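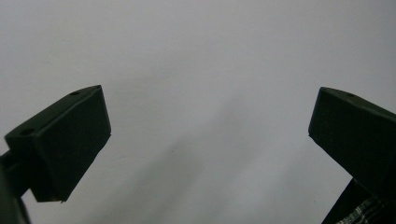
I have now lived in the flat in Cernham since January, and the wall of the small room was the last thing I wanted to finish. When I came it was a strong yellow, and my first tin of paint did not cover it. For the second try I went to Grilwood and took a colour they call Pukthorpe, a very pale grey. On the little card it looked almost like nothing. On a large surface a pale grey like this one is never the same all over: near the top it is nearly white, with a little lavender in it, and lower down it becomes more blue and more tired. I spent a whole evening worrying that I had mixed it badly, and then I understood it was the light.

The paint cost 249 for the big tin, more than I planned. I also bought a roller from Kütt with a short handle, and I would not buy it again, because my shoulder hurt for two days. You must wait four hours between the coats. I waited three, and near the door there is a place where I can feel it with my hand.

My neighbour asked what I will hang there. I have a box with 20 old postcards from my grandmother, and one map which is too big for its frame. For the moment I leave the wall plain. I like to drink my tea in front of it at seven in the morning, when the street is still quiet.

Next is the hallway. It is still yellow, and there is half a tin left.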